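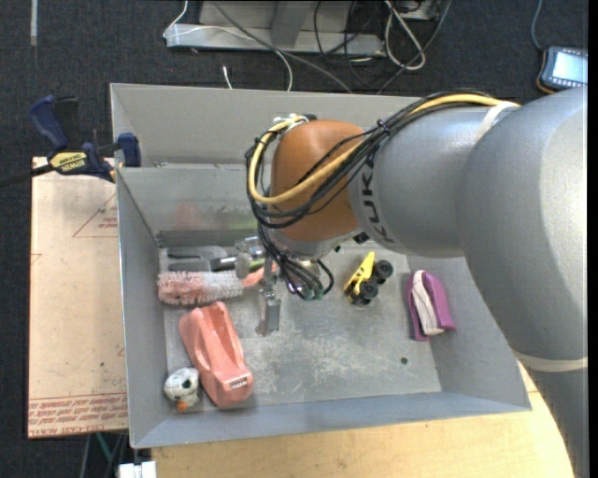
Ticket 534: Spielerprofile nach Wechsel ins Ausland verschwunden

Status: in Arbeit
Gemeldet von: Iresha Mollah
Bereich: Vereinsdatenbank Fußball, Modul Transfers

19. Dezember 2024, Meldung
Seit dem Import gestern fehlen Spieler, die zu ausländischen Vereinen gewechselt sind. Suche nach Nachname: nichts. Über Direktlink zum Profil gehts noch. Betroffen mehr als 367 Profile, fast alles Wechsel nach Südostasien und Zypern. Inländische Transfers ok. Brauche das vor dem Wochenende, Droko will die Torschützenliste.

Rückfrage Support
Welcher Import? Droko oder der alte von Coltel? Bitte Log anhängen.

Antwort
Coltel. Log hängt dran. Zeile 19 meckert über leeres Länderfeld.

Versuch 1
Suchindex neu gebaut. Keine Änderung. Cache auch geleert, nix.

Versuch 2
Länderfeld bei 5 Testspielern von Hand gesetzt, Index nochmal. Alle wieder da, auch der Stürmer von Pinto. Einsätze stimmen, Tore stimmen. Vereinslogo fehlt, ist aber ein anderes Ticket (das vom Mai, immer noch offen).

Ursache
Coltel liefert beim Auslandswechsel kein Kürzel mehr sondern den ausgeschriebnen Namen. Import kennt das nicht, schreibt leer, Suche filtert leer raus.

Nächste Schritte
Zuordnungstabelle ergänzen, Gaston macht das Skript
Import von gestern wiederholen, bitte erst nach 22 Uhr
Leihspieler extra prüfen, die haben zwei Länderfelder

Nachtrag Mollah
Bei den Leihspielern steht jetzt teilweise der alte Verein als aktueler. War das vorher schon so?? Schicke Liste.

Support
Liste ist da. Ticket bleibt offen.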